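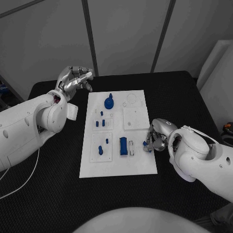
A large white base board on a black textured tabletop, with blue parts and white fixture plates.

Outline Board Sets: Frequently Asked Questions

Last updated March 2, 2025

These are the questions we get most often about Dodico board sets, covering the base boards, the blue parts and the white fixture plates. If your question is about an order, use the contact form and include your order number.

Choosing a set

What is an outline board set?

It is a flat white board with shapes marked on it, plus a set of plastic parts that match the shapes. Some parts stand directly on the board. Others go with a fixture plate. People use the sets for assembly practice, fine motor work, sorting exercises and bench demonstrations.

Which sets do you sell?

There are two. Prumo is the smaller set and fits on most desks. Balogh is the larger one and needs a proper table. Both use the same style of part, but the outlines are laid out differently and the boards are not interchangeable.

How many parts are in each set?

Prumo has 30 parts and Balogh has 56. Fixture plates are included in those totals. Base boards are not.

Can I combine a Prumo and a Balogh?

You can put the two boards side by side. Do not mix the parts in one tray, because several of the small pegs look alike and differ only slightly in diameter. If they do get mixed, sort them against the outlines on the board.

Is there an age limit?

The sets contain small parts and are not for children under three. We recommend an adult at the table with anyone under eight.

Setting up

What kind of table do I need?

Any flat, steady surface that is bigger than the board. Leave a hand's width of free space on each side so there is somewhere to rest parts while you work. A dark tabletop makes the edge of a white board easier to see.

Does the board slide?

It can on a polished table. A textured surface holds it better. If yours moves, put a thin rubber mat under it or use two of the corner pads from the spare parts page. Don't tape it down from above — tape leaves a residue that hides the outlines.

Which way around does the board go?

Lengthwise away from you is the usual way, and the printed layout guide assumes it. Turning it sideways is fine if your table is shallow. Turn the guide with it.

Do I have to start with an empty board?

No. Many people leave a few parts and plates in place and work only on the empty outlines. This makes for a shorter session and is a good way to introduce the set to someone new.

Parts and outlines

What do the outlines mean?

Each outline shows the footprint of one item. Large circles are for wide round bases, small circles are for pegs, and rectangles are for blocks and plates. A tiny rectangle is still a position, so check for those before you decide you have a part left over.

Why do some fixture plates have a hole in them?

The hole takes a peg. Put the plate down first and the peg second. If you try to line up both at once, the plate tends to shift.

The gear-shaped part has a post on top. Is it one piece?

Yes. The wide base and the narrower post are molded together. Please don't try to pull them apart. Stand the part on its base and pick it up by the post.

Are the parts meant to snap in?

No. Parts that stand on the board are held by their own weight. Pegs in plates have a loose fit so they can be lifted straight out. If a peg is tight, check for dirt in the hole.

Can I stand a peg on the board without a plate?

Yes, on the small circular outlines. A narrow peg will tip if the table is bumped, so place those last.

Do you sell parts in other colors?

Not at the moment. All current parts are blue and all current plates are white. We tried a gray plate in October and dropped it because the holes were hard to see.

Cleaning and storage

How do I clean the board?

Wipe it with a damp cloth and a drop of dish soap, then dry it. Do not use scouring pads, bleach or alcohol. Alcohol will lift the outlines over time.

Can the parts go in the dishwasher?

No. The heat can warp the plates. Wash everything by hand in lukewarm water.

How should I store a set?

Keep the board flat. Stood on edge for a long time it may bow, and then the taller parts will not stand straight. The parts can go in any lidded box. Put the plates at the bottom.

Spares and returns

I lost a part. Can I buy just one?

Yes. Every part has its own number in the printed guide. The spares list has 1,068 entries, including parts for boards we no longer make, so please search by number and not by shape.

I have an older Duklow board. Will current parts fit?

The pegs will. The plates will not, as the Duklow plates were slightly smaller. Used Duklow plates come up in our clearance section now and then.

What is the return period?

You have 30 days from delivery. The set must be complete. If parts are missing, we deduct the price of the spares from the refund.

Where do I find the layout guide?

A printed copy comes in the box, under the board. Replacement copies can be ordered from the spares page — choose Prumo or Balogh before adding one to your cart.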